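The Dendex open day started at ten, which I know because I arrived at twenty past and had missed the coffee. Dendex has the back half of a unit in Senden, behind a tyre place, and teaches machines to handle cloth. They had sent out 100 invitations. I counted 21 of us in the car park, one of whom wanted the tyre place.

Lamisi Annan took our group round. She was patient with the man who asked, at every stop, when it would do his ironing. The first stop was a whiteboard. The second was a cupboard of tea towels, pillowcases and zip bags, all bought locally and all, she said, harder than they look.

Then we got to the tables. People do the job first, with a gripper in each hand, and the robot learns from the recordings. The target for the summer is 3000 of them.

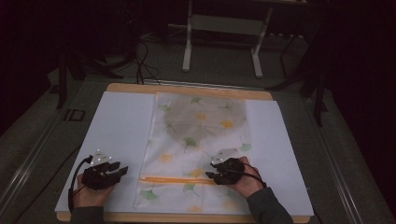
*Page last changed: June, by the web desk*

The ginkgo-leaf cloth was the one I watched longest. Everything has to be done with a gripper's black fingers on each side, and the little reflective dots on the brackets let the system follow where each hand goes. I was allowed a turn on the next table and took 60 seconds to pick up a napkin - Lamisi said this was fine, in the voice my driving instructor used.

After that we saw the arm itself, a Tusach, which folded a flannel in half and then stopped to think about it. There was applause. The ironing man asked his question again.

Lunch was sandwiches in the Lamptey room upstairs. Parking is free, but go in past the tyres and keep left.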